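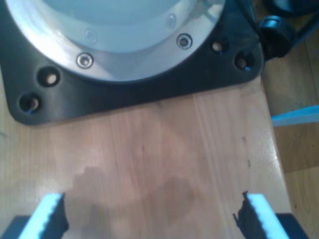 2025-01-09, shared workshop, back bench

Cable bench is set up. Zlatko Kadrić and I did the mechanical side, Mawar Rondonuwu did the wiring list. Goal for the month is plugging and unplugging network cables with the arms, slow is fine.

Plate with the ring: hex screws gone over again, same key for all of them. Plate stays on the Plallwood board. I want the approach from the near side saved as its own start pose so we stop typing it in by hand. Saved as 1769.

Speed limit is 60 in the config. Dimas tried 100 on the free moves and the stand rocked, so back to 60 until somebody braces it.
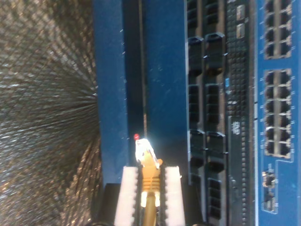 Yellow cable in the gripper, connector up, in front of the blue panel.

Grip point matters more than I expected. Holding on the boot keeps the plug pointing where the arm thinks it points. Holding further back on the cable lets it droop and the offset is different every time. Write the boot grip into the instructions.

The clear plug throws a lot of glare. Try the bench lamp lower before touching exposure.

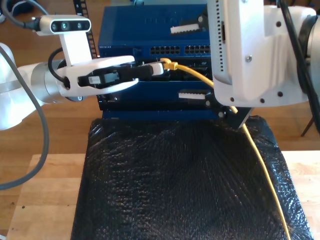
Both arms at the stack. Black connector on the left, yellow cable on the right.

Two-arm work: right arm keeps hold of the yellow cable, left arm brings the black connector in. Bubble wrap stays under the switches for now. It gives a little when something pushes on the front, so Ilham wants a stiffer base. I would like to keep some give until the force limit is sorted. Limit is 1300 in the Subramaniam driver, units not written anywhere, ask Darmawan. 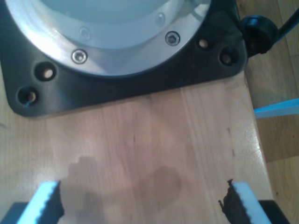 Gripper open in front of the plate, nothing held.

Finger pads: rubber on the right finger is torn along the tip. Spare set is in the Titness box, second shelf. Swap both sides together and redo the zero.

To do
- brace the stand
- pads, then zero
- lamp
- ask Darmawan about the units
- Mawar: label both ends of every cable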